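I keep getting into the same argument with Urs Eberhard, and I'm going to have it here where he can't interrupt me!

His line is that more demos always win. The Nallitz set has 2,535 of them, people with hand-held grippers doing tabletop chores (tidying a screwdriver-looking tool into a tray, that sort of thing), and sure, the policy we trained on all of it was decent. But then Tamara Pîrvu went and picked out 100 by hand, only the slow, clean ones, and on our tray task her version came out almost as good. I love that result. I've been annoying about it since October.
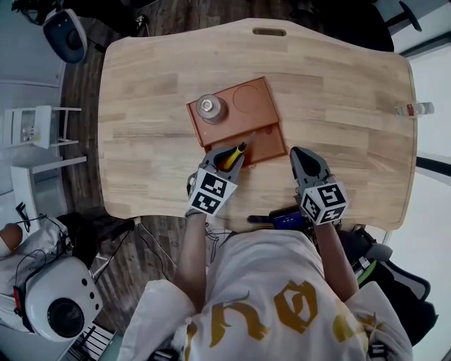
What I'd do with the money

Pay people to go slower. Give them breaks, let them toss a bad take, and have 2 of them watch the replays together before anything goes into training. Urs thinks I'm romantic about it, and fine, maybe I am.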